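Subject: Re: [lill-menders] Washing old twill before you alter it
Date: October 28, 2024

On the list last night, a member wrote:

> I have a bolt end of cotton twill from the Vindent closing sale and
> want to make trousers. Do I really need to wash it first? The label
> says pre-shrunk and I would like to get on with it.

"Pre-shrunk" is a word that means someone, somewhere, once showed the cloth a kettle. Wash it. Wash it at whatever heat you'll use when you have stopped being careful with the trousers, which in my case is the second week.

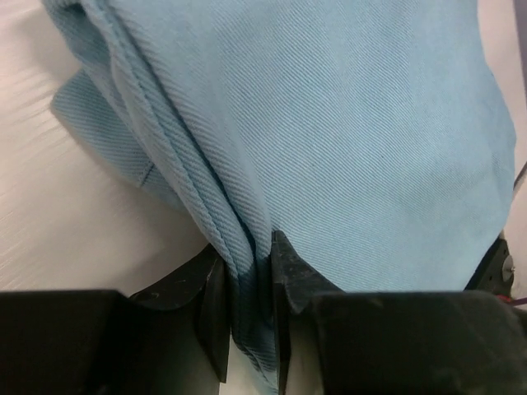
I bought eight metres of the same stuff in January and lost 15 centimetres of it to the first wash. The second wash took very little. Neaten the cut ends before it goes in, or you will spend an evening freeing the drum from what looks like a wig. Hang it over a rail and keep the grain straight, and iron it while it still has some damp in it.

The Broltatance pattern (number 463, the one with the pockets) is generous in the seat and mean in the leg. Add two centimetres at the hem and decide later. I have cut three pairs from it and learned this on each of them. 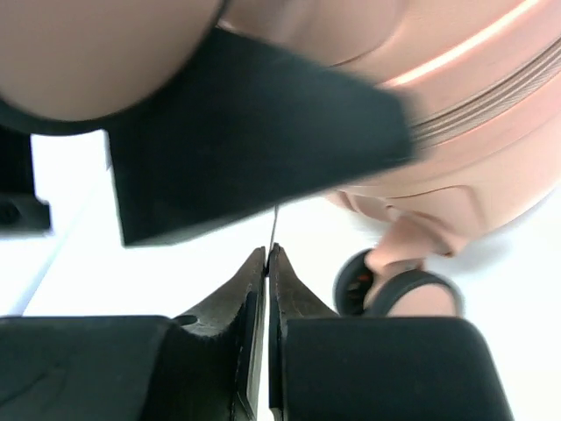 As for colour, pale twill shows every bit of chalk, and wax chalk melts in and stays for good. I mark with thread now. If you must have colour, go for something loud enough to find again, along the lines of that glossy peach-pink plastic, and test it on a scrap first. The Urnau pens are meant to vanish with water. Mine vanished before I had finished the second dart.

Last thing, the archive. Message 826 has the long argument about flat-felled seams, if you have a free afternoon and a strong stomach. I still think I was right.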